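Tamedine soft toys: notes on the plush and knitwear set

README, last edited in May by Rosaura Flores

What you get: 223 entries on stuffed toys, 85 of them wearing some sort of clothing. Each entry has photographs, a short label and a condition note. Read the section on labels before you trust any of them.
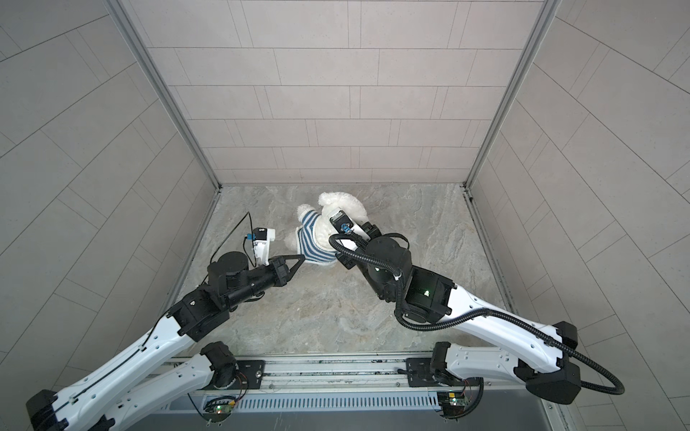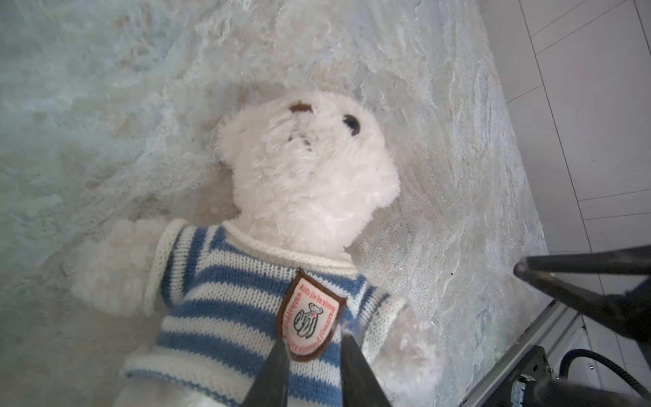 White bear, striped jumper, marbled surface.

Labels

The label column was filled in by two people, Zoila Cuervo and Kevin Lozano, who did not agree on what counts as "white". I have merged white, cream and ivory into one value. If your work depends on telling them apart, I doubt this set will help you.

Clothing is labelled by garment and pattern. "Striped" means horizontal stripes unless the entry says otherwise. Whether a jumper is sewn to the toy or comes off is left blank in most entries, and I would not guess it from a photograph.

Text on patches is copied as read, odd spellings included. The bear's shield patch goes in as "Aida jie he xiong". The smaller red line along the bottom is marked partly unreadable, with "Pleasure?" as the last word. Please don't treat patch text as a maker's name - we haven't traced any of it.

Condition notes

Kevin's scale ran from "new" to "loved". I don't think much of it. Long curly pile looks matted in one light and fine in another, and 14 entries changed grade when Imre Jakab went through them a second time. Both grades are kept, in columns cond_a and cond_b. Where they differ, use neither.

Left and right

A toy's left arm is the arm on the left of the close view, whichever way up the toy is lying. It's a poor rule but it was applied to all 223, so it stays.

Known gaps

No weights. No fibre content. Sizes exist for 191 entries and were taken with a soft tape over fluffy fur, so treat them with suspicion.

Wayne Dufour has asked for a "cuteness" column. There isn't one, and I'd need persuading.

Corrections go to Rosaura, with the entry number and the column name.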